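4th May

Second week with the arm on the end bench, and I said I'd keep this up, so I am. 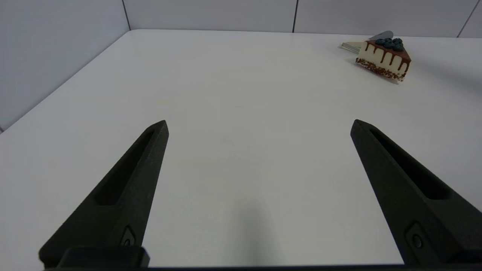
In at six. The overnight trays were already out of the chiller and Koen had the bench wiped down before I'd got my apron on. He is keener than the rest of us, but then he went on the course in February and the rest of us got a sheet of paper.

We did cake again. Cheesecake slices, the ones with chocolate on top and blueberries, for the Janssen order. They are the worst thing to move by hand if you're tired, with the berries sitting up high and the point of the slice wanting to go over. I've been lifting them into boxes for four years and I still lose the odd one. Zendus want the arm doing that part by the summer, and the packers doing lids, labels and checking. That's how it was put to us, anyway.

My job at the moment is to set a slice down, step back, press the green button and write down what happens. Then I do it again. I filled in 29 lines before breakfast. The sheet has a column for berries off, a column for marks in the side and a column for "other", and most of what I want to say goes in "other". I wrote that it ought to come in lower when the cream is soft. Koen says that's the sort of thing they need. I'd never thought of it as something I knew.

My back is better. I'll put that down because I've moaned about it often enough in here. No bending into the bottom racks for two weeks and I slept through last night. On the other side of it, I'm standing still for most of the shift and my feet hurt in a different place. I've asked for a mat.

What I don't like is how quiet it is. On the line there were always four of us, close enough to talk. Now I'm at one end behind the screen and the others are down by the sealer, and I only hear who's having a baby or who's fallen out with whom when I go for my tea. I said this to Koen and he wrote it in his notebook. I don't know if that goes anywhere.

Meeting at 12 in the canteen. The manager came over from Skaltside and said there would be no job losses on days. Somebody asked about nights and she said nights was still being looked at, so everyone came out talking about nights. She also said anyone who trains on the bench goes up a grade after 20 shifts. I've done nine. I hadn't been told it counted, and I've asked for it in writing.

In the afternoon we were meant to try the lemon slices but the boxes from Nondevau hadn't come, so we carried on with the same ones. There was a stop near the end of the shift and I had to wait for Koen to come back from the loading bay to clear it. He showed me how to do it myself. It's two screens and a key. I wrote the steps on the back of my glove packet and must copy them out properly before I wash these trousers.

Home by three. Shepherd's pie from the freezer. Need to ring about swapping my Saturday, and take the mended apron in tomorrow.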